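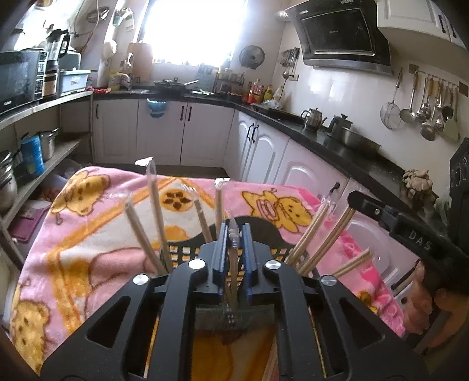

Huverow Shared Workshop supports members who build hand-held grippers and recording equipment, whether at a workshop bench or in their own homes. The questions on this page are the ones members most often raise before and during a build. Much of the recording work takes place on ordinary household tables, with ordinary household goods: wrapped wooden chopsticks and a basket with square holes, on a plush blanket, are a fair sample of what members work with. The rules are the same in every location.

Who may take part in a gripper build?

Any member who has completed the bench safety session may take part. Members under 18 must be accompanied by an adult member at all times. The bench safety session is held on the first Wednesday of each month.

Which design does the workshop support?

The workshop supports the Munik gripper, a two-jaw design with symmetric linkage arms. Drawings are kept in the member library. Members may build other designs, but staff are unable to give detailed advice on them.

What does a build cost?

Members should allow $400 for one complete gripper. This covers printed parts, fasteners, pads and a camera. Use of the printers is charged separately, at the rate posted on the Plernik booking page.

How long does a build take?

Most members need 10 evenings. Printing may be left to run overnight only on the two printers marked for that purpose.

May I choose my own pad material?

Yes. Pads should be soft enough to hold thin items without crushing them and should not leave a mark on plastic wrapping. Blue pads are clearly visible in recordings against pale wood and are a suitable choice. Members should write the material and thickness in the build log.

How should the pivots be fitted?

Tighten each pivot until side play is gone, then loosen it by a quarter turn. The jaws must open and close freely by hand before any recording is made. Thread locker may be applied once this check has been passed. See sheet 4 of the drawings.

May I record at home?

Yes. Equipment may be signed out from the Grewal Room for up to two weeks. Cooking appliances near the table must be switched off during recording. Other members of the household must be told that recording is under way and must agree to it.

How many recordings does the shared library hold?

The library holds 1,264 accepted recordings. The target for the current project is around 4,000.

Why might a recording be returned?

The usual reasons are a loose camera mount, a blocked view of the jaws or a missing entry in the build log. Returned recordings may be submitted again one time.

Who is responsible for damaged equipment?

The member who signed out the equipment is responsible for loss or damage beyond normal wear. Worn pads and pivot hardware are replaced free of charge at the front desk. Damage should be reported when the equipment is returned, using the form kept beside the sign-out book.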